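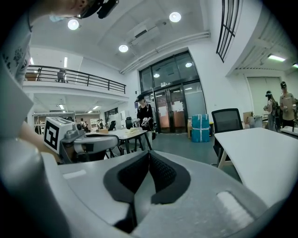

1 min read

Call for participants: furniture and shelving work, two-level hall

Hedegaard is recruiting participants for a study of everyday tidying and furniture handling. Sessions take place in the Genden building, in the white two-level hall with the mezzanine balcony. Work is done on both levels. The entrance is through the glass doors.

Tasks
Participants load and clear shelves, move light furniture, and pack household items into boxes. Each task follows a written sheet. Speed is not scored. Several people work in the hall at the same time, so participants must keep to their assigned area.

Requirements
Age 18 or over. Able to stand for a full session, lift a packed box, and use stairs. Able to follow written instructions in English. No experience in moving or storage work is needed. Closed shoes are required on both levels.

Schedule
Each participant attends four sessions in June. Morning sessions start at 8:30 a.m., afternoon sessions at 1:15 p.m. Breaks are paid.

Payment
$419 for all four sessions, paid by bank transfer after the last one. Partial attendance is paid per completed session.

How to apply
Use the form on the Hedegaard site and quote reference 1711. State which start time you prefer and any limits on lifting. Applications close at noon on the last day of May.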